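Tips for a small bedroom: the bed, the mat and the clothes on it

By Kirsty Tennant
14 January 2022
504 shares | 4 comments

In a small bedroom the bed becomes a table for everything. I write these tips for people who have one narrow room and a bamboo mat on the bed, as we have in my family for many years.
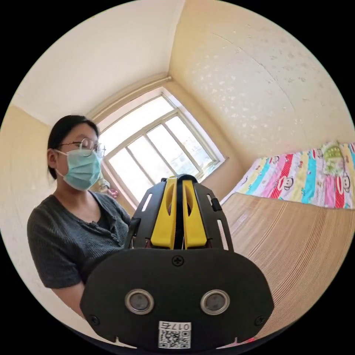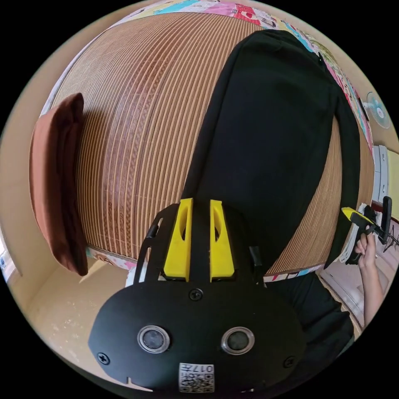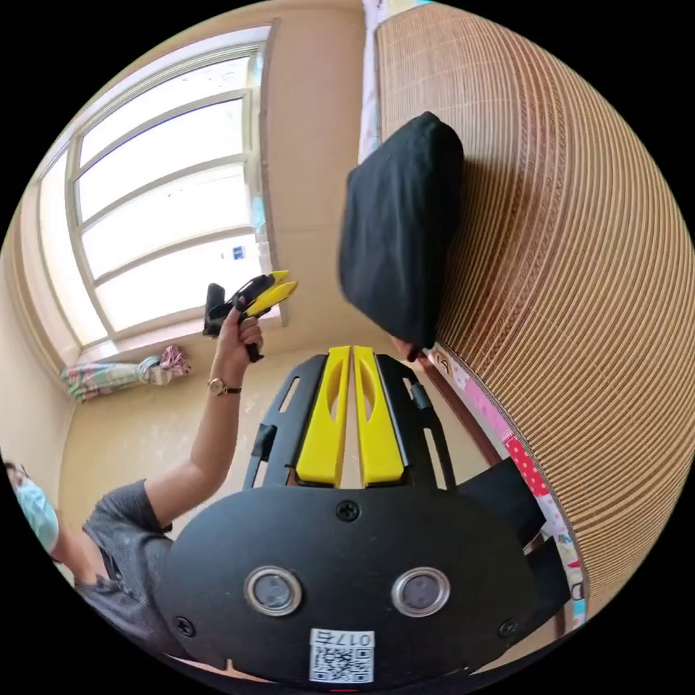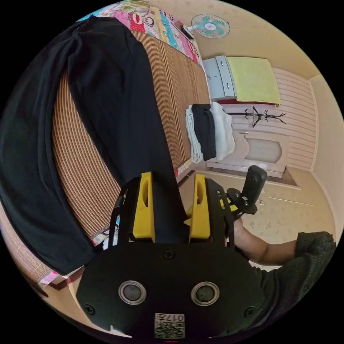 Reading time: 2 minutes

Clear the mat first. Take every shirt and towel from it before you decide where they go. Dark clothes I fold on the mat, because the slats are firm and the fold comes out straight. Then the pile goes directly to the shelf.

Wipe the mat along the slats, never across. Use a cloth which you have squeezed very well. Too much water goes between the slats and the mat will smell. Let it dry with the window open, but keep it away from strong sun or it becomes brittle.

The sheet under a mat likes to move. Pull it at the four corners and tuck it deep on the wall side, where it is difficult to reach later. A printed sheet is fine, only wash it inside out.

A quilt should not stay on the floor by the wall in a damp season. Shake it, fold it in three, and put it in a cotton bag. I bought mine from Dinsa and the zipper is still good.

If you have a small fan on the wall, unplug it and clean the grille with a dry paintbrush. Do this before the bed, so the dust does not fall on a clean mat.

Comments

Ibsa Admasu: I used vinegar in the water for my mat, one spoon. Is it too much?

Kirsty Tennant: One spoon in a bucket is good. In a cup it is too strong.

Planusbridge_home: My mat pinches the skin at the joints, what can I do?

Wudside mum: Put a thin sheet on top, we do it for the children.

Recent tips
How to store winter quilts in January
Folding towels for a narrow shelf
Getting marks off a pale floor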